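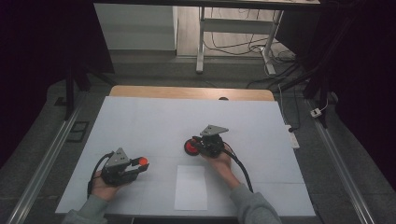
Red-and-black wheel-shaped object and a small orange-red piece, the latter clamped in a gripper.

I stayed at the Bondgate for three nights in July. The booking page says 100 beds. The board by reception says 140, and I assume the annexe explains the difference.

Check-in opens at 2 pm. Bags can be left earlier in a locked room behind the desk – take a padlock, as the hostel doesn't lend them. My dorm was on the third floor, with no lift. Each bunk has a shelf, a reading light and one socket, which sits behind the mattress and won't take a bulky charger.

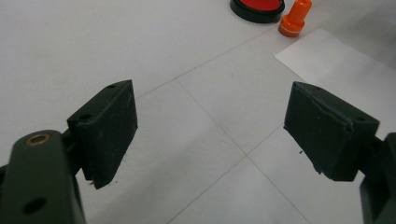
The showers run on a push button and the water stops sooner than I would like. Pressure was good before breakfast and poor late in the evening. The kitchen has two hobs and a fridge with dated labels. Unlabelled food goes on the free shelf each morning.

Tharun Shetty, who had the bunk below mine, preferred the Tremora for its quieter rooms. I haven't stayed there. For the station the Bondgate is the closer of the two, and I would book it again for a short stop, though I'd ask for a lower floor.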